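24 November 2022

Pivmont has published revision two of its reporting rules for manipulation trials run in simulation. The rules apply to all work submitted to the shared results register from October next year. Groups already listed, among them Anen and Saltisia, may resubmit under the new format or leave their entries marked as revision one.

The main change concerns trial counts. A success rate must now rest on at least 149 trials per task, with the random seed recorded for each. Runs stopped by a physics fault, such as a gripper finger passing through a held object, are to be logged as failures. Under revision one they could be discarded, and an audit of 551 submitted runs found 239 in which the number discarded had been left out.

Wrist camera settings must also be stated: field of view, mounting angle relative to the palm, and render resolution. Any change to these between training and testing has to be declared.

"Two groups could report the same task and mean quite different things by it," said Zodwa Cele, who edited the text. Vídalín will host the register, which holds some 3,000 entries. Comments on the logging format are open until the first submissions are accepted.
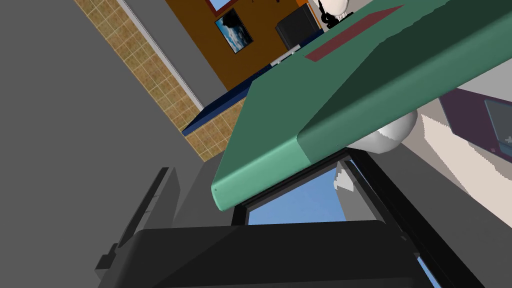
Do the rules cover trials on physical robots?

Only where a physical result is reported beside a simulated one. In that case both sets must use the same task definition and the same failure criteria.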